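Come try our plate-handling arm and tell us where it gets on your nerves

Hi, I'm Kamala Alva, and I run the open day at Gindport's automation lab. We're looking for 14 people to spend a morning with us in September, and I'd love for you to be one of them!

You don't need to know a thing about robots. What I want is people who have spent real time at a lab bench — techs, students, nurses who've done a stint in a blood lab, retired chemists, high school teachers who set up the same class five times a day. If you've ever moved plates from one spot to another until your wrists hurt, you're who I'm after.

The arm we'll be showing is called Samuel (the name came with him when I took over the project, and it stuck). His job is picking up multi-well plates, carrying them over and setting them down again. You'll see him do that in our simulator first, up on the big screen, and you'll get to steer him yourself from one of the stations. Heriberto Quintero built most of the simulator and he'll be walking around all morning, so grab him with questions. He likes the hard ones.
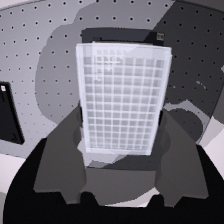 Picking up a plate sounds like nothing, I know. I thought so too before I started here. Then I watched my first run and found myself leaning sideways in my chair, trying to help. Where you grip matters, how level you keep the thing matters, and people who do this by hand all day have opinions on both that we'd never come up with on our own. So please bring yours.

How the morning goes: coffee and sign-in at the Meltdale building, a short hello from me (I promise, short), then the demo. After that we split into small groups and everybody gets a turn driving. We finish with sandwiches and a sit-down chat with Rhiannon Skyrme, who'll be taking notes on what you liked and what drove you nuts. You're free to go after lunch, or you can hang around and have another go.

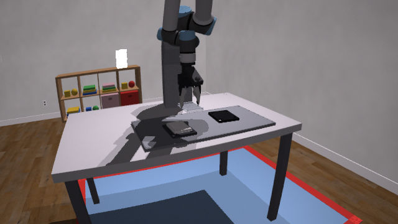 Samuel's table in the simulator, with the gripper down over a small box at the mat.

A few practical things. You need to be 18 or over and okay with looking at a screen for a good part of the morning. The stations can be used sitting or standing, and there's step-free access from the parking lot. If you need something set up differently, put it in your email and I'll sort it out before you get here. We'll pay for your parking and lunch, and you get a $43 gift card as a thank-you for your time.

We won't film you. We do keep a log of how the arm moves while you're driving, and that goes in with the 3000 practice runs we already have. Your name isn't attached to it.

To sign up, send me a few lines by May 14, 2018. Tell me what kind of bench work you do or used to do, and whether you've ever used a robot arm before (no is a perfectly good answer — most of our last group hadn't). Please don't send a resume! Lowri Voyle at the front desk can take your details over the phone if you'd prefer that to writing.

If we end up with more names than places I'll start a waiting list, and I'll write back to everybody either way.

Kamala Alva
Open day lead, Gindport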